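The Bin on the Nightstand

By Iman Tazi

Every bedroom has a surface that has given up. In mine it's a chair. In the rooms I've been visiting for this magazine since April, it is nearly always the nightstand, a piece of furniture built for a lamp and a book and asked to hold everything else.

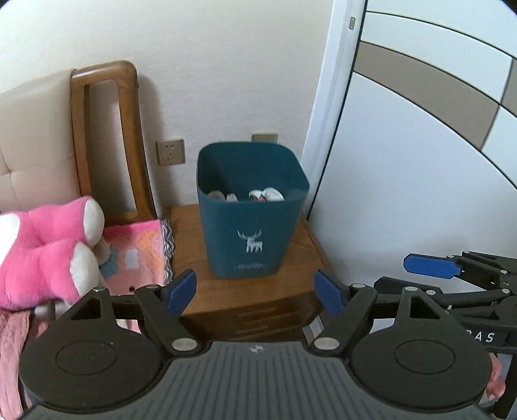
7 min read

Take the wastebasket. It is dark teal, it has a deer on the front with a full set of antlers, and it has been promoted from the floor to the top of a wooden two-drawer cabinet. From up there the deer surveys the tufted headboard and the pink plush toy lying in front of it, like minor nobility inspecting the grounds.

Bogdan Stępień, who has sold bedroom furniture for 28 years, takes a dim view. "A drawer is for hiding things," he told me. "People pay for two and then pile it all on the roof." He blames phone chargers. He blames most things on phone chargers.

Ysaline Marchal, who tidies other people's bedrooms for a living, is more forgiving. She starts with the bed, gives herself 15 minutes, and leaves the nightstand for last, on the theory that by then you're too tired to be sentimental. Soft things go in one pile, paper in another, and whatever is left gets a drawer. Plush toys are exempt from the rules. She has tried including them and lost the argument to a four-year-old.

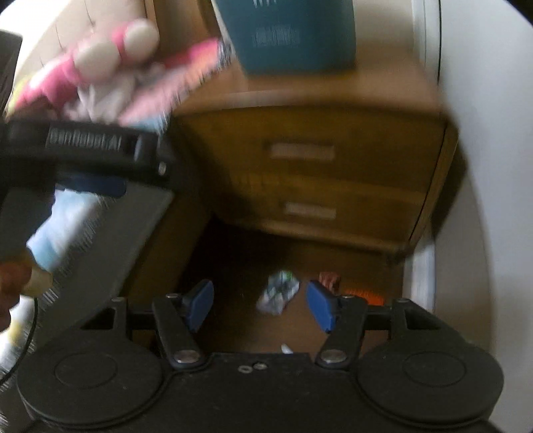
Honey-brown wood and pink plush, mid-tidy.

My own chair has been cleared twice under her system. It's currently holding a coat, 20 magazines and the lamp I bought for the nightstand.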